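7. Servo Dropout During Motion (Fault 22)

7.1 Symptoms

Fault 22 is logged when the Malthorpe controller loses contact with one or more servos on the bus while a motion command is active. The servos that still answer continue toward their last target. The servo that dropped out either holds its last position or goes slack, depending on whether it lost data only or data and power together.

The fault most often shows up as one of the following:

The gripper stops responding while the rest of the arm completes its path.
The wrist sags when the elbow passes its highest point.
The arm stops, restarts without a command, and moves at full speed to the last stored target.

The third case is a safety matter. Stop work and follow 7.2 before doing anything else.

CAUTION: Do not catch or support a moving arm by hand. The shoulder servo can pinch a finger between the shoulder bracket and the upper link.

CAUTION: The status LED shows only that the controller has power. A lit LED does not mean that the servos are healthy or that the arm is safe to touch.

7.2 Making the arm safe

1. Press the stop key in the control window. If the arm does not stop, switch off the servo supply at the outlet.
2. Wait until all links have come to rest. With the supply off, the upper arm will fall under its own weight. Keep clear of the space below the gripper.
3. Disconnect the USB cable at the controller.
4. Remove any object held in the gripper. Open the fingers by turning the gripper horn. Do not pull on the fingertips.
5. Fold the arm to the rest position by hand, moving one joint at a time.

NOTE: Leave the servo supply off until step 7 of section 7.3. Plugging a servo connector in or out with the bus live can damage the driver on the controller, and this damage is not covered under the Troltex service terms.

7.3 Finding the break

1. Open the log and find the last line before the fault. Write down the servo number and the reported position.
2. Compare the position with the limits in Table 4. For the elbow servo, the normal range is 1265 to 3628. A value outside this range points to a lost calibration. Go to section 8.
3. If the position is within range, check the connector on the servo named in the log. It must sit square in its socket with no gap on either side.
4. Check the connector on the servo before it in the chain. Each servo passes data to the next, so a poor contact at the elbow can be reported as a fault at the wrist or the gripper.
5. Follow the cable between the two servos. Look for flattened insulation, a kink at the plug, or a shiny patch where the cable has rubbed on a link.
6. Replace any cable that shows one of these marks. Do not splice or tape a servo cable.
7. Reconnect the USB cable, switch on the servo supply, and run the bus scan. All servos must answer three scans in a row.

NOTE: A cable can pass the scan at rest and still fail in motion. Always finish with the test in 7.4.

7.4 Motion test

The test repeats a short pick path with low reach, high reach and an open gripper. Keep the speed setting at the value in use when the fault occurred. A slower run may not bring the fault back.

1. Mark the work area on the mat and clear it of loose tools.
2. Set the drawer unit in its normal place with both drawers closed.
3. Run the path with the gripper empty. Keep one hand at the stop key for the whole run.
4. If no fault is logged, repeat with a light part, such as a small block.
5. Save the log under the unit serial number.

If the arm hesitates during a run, record the pose at which it did so. A fault that returns at the same pose is nearly always a cable fault. A fault that returns at random poses is more often a supply fault, covered in section 9. 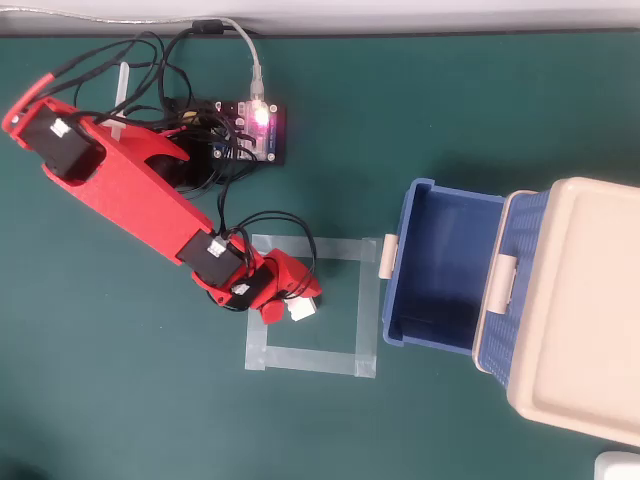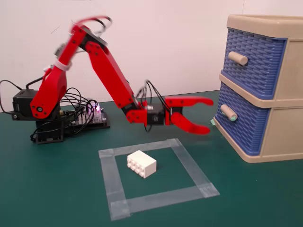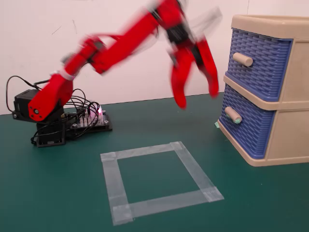

Arm, controller and taped work area. The white brick is inside the square in the second view; the square is empty in the third.

Cable slack must be checked at full reach as well as at rest. A cable that is too short pulls on its plug when the elbow opens, and one that is too long can swing into a joint or snag on the work. Pay special attention to the run at the wrist and to any loops near the controller. In the first view, strands follow the arm down to the wrist servo and lie in loose coils beside the gripper; coils in this position should be drawn back along the link before the test is repeated at full speed. A cable tie on the upper arm, like the white one in the second view, should hold the wires against the link without denting the insulation.

7.5 Returning the arm to service

1. Reset the fault counter.
2. Enter the cable or servo replaced, with its position in the chain, in the maintenance record.
3. If Fault 22 returns within the same shift, take the arm out of service and send the saved log to Mühlbauer, attention Deok-su Um. Include the firmware version and the speed setting.

Controllers with firmware from before the February release do not store the position at dropout. Update these units before starting 7.3.

Section revised May 2024.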